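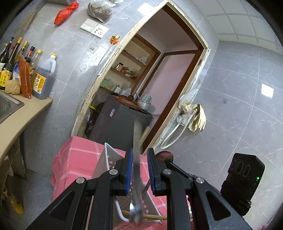

October, kitchen bench notes, started 7.30 am

Carried on from the last page. Job is still the same: get the utensils and the bottles by the sink to a point where a person can cook without shifting four things first. Wiker sheet says sort by use, Matheson sheet says sort by height. Going with use. Height looks nice and that's all it does.

Utensil holder. White plastic one with the little square holes, keep it. Tried the solid Ledon pot last month and it held water in the bottom, went slimy, binned. Holes let it drain onto the cloth. Pink check cloth is fine under it but needs swapping every second day, it gets a grey ring otherwise. Have put a spare in the drawer.

What goes in:
metal spatula, yes, most used thing in the room
chopsticks, cooking pairs only. Eating ones in the drawer
wooden handled stuff, yes but only if bone dry
ladle, no. Too tall, tips the lot over. Hook
whisk, no. Tangles

Chopsticks are the problem as always. They end up lying down in the bottom and then you're fishing. Idea: rubber band the pairs. Tried it, bands go brown and sticky near the stove. Second idea, a bit of card across the inside to make a narrow slot. Card went soggy by lunch, shouldve seen that coming. Want a strip of plastic cut from an ice cream lid, 44 mm wide, slotted through the holes. To do.

Spatula handle up or handle down? Argued both ways on the last page and didn't settle it. Blade up you can see which one you're grabbing. Blade down it's cleaner to hold but the wet end sits in whatever is at the bottom. Blade up for now. Wipe the handle before it goes in, grease runs down.

10.15

Bottles. Counter along the grey wall tiles. Too many for the length of it, and the curved bit of bench is wasted, nobody wants to put anything tall there in case it gets elbowed into the sink. Cooking wine jug is the worst, big plastic thing, yellow cap, takes the room of two bottles. Options
a) decant into something small, jug goes in the cupboard below
b) leave it, move everything else

Doing a). Small glass bottle, 30 mL pour marked on the side with tape. Label it properly, there's dark soy right there and in bad light someone will grab wrong. Check funnel is dry first.

Dark soy stays out front, yellow label facing the room. Gold caps – there's more than one, glass bottle and the clear one with amber liquid in it. Caps are no use for telling them apart so stop writing "gold cap" in these notes, me included. Masking tape on the shoulder, name and month opened. Red cap and black top same treatment while the pen is out.

Tall red packet leaning by the jug. Leaning things fall. Either a clip and a tub or into the cupboard. Twine-wrapped bundle in front of it has to move regardless, it blocks the row. Small white and blue bag in among the bottles, same. Pulled out, wiped under, there was a sticky patch the size of a saucer. Hot water and detergent, two goes, then a scraper for the edge.

Wall. Red plastic bag and the clear bag of dried stuff are both hanging up high and that suits, keeps them off the wet bench. Clear bag wants a label too. Don't hang anything off the hooks that will swing across the light switches or the socket. Orange hook is the strong one. The small clear stick-on under the switch is for a tea towel at most, tested one like it with the 100 g weight and it was fine, wouldnt go heavier. Steam gets behind them.

Ladle on the orange hook. See how it goes.

1.40 pm

Cupboard under the bench. Dark in there, can't read a thing. Put the backup bottles in a tray so the whole lot slides out. Grernisberg tray is 2 cm too wide for the door opening, naturally. Measured the tray and not the door. Baking tin for now.

Cooked a stir fry as the test. Spatula came out first grab. Wine bottle good, pour is slow but tidy. Had to hunt for the chopsticks again, see above. Reached for the jug out of habit twice.

Still to do
– plastic strip for chopstick slot
– tape on the rest of the bottles
– new cloth
– smaller tray, measure the DOOR
– wash holder properly, brush through the holes, gunk in the corners
– ask whoever bought the second soy to stop buying soy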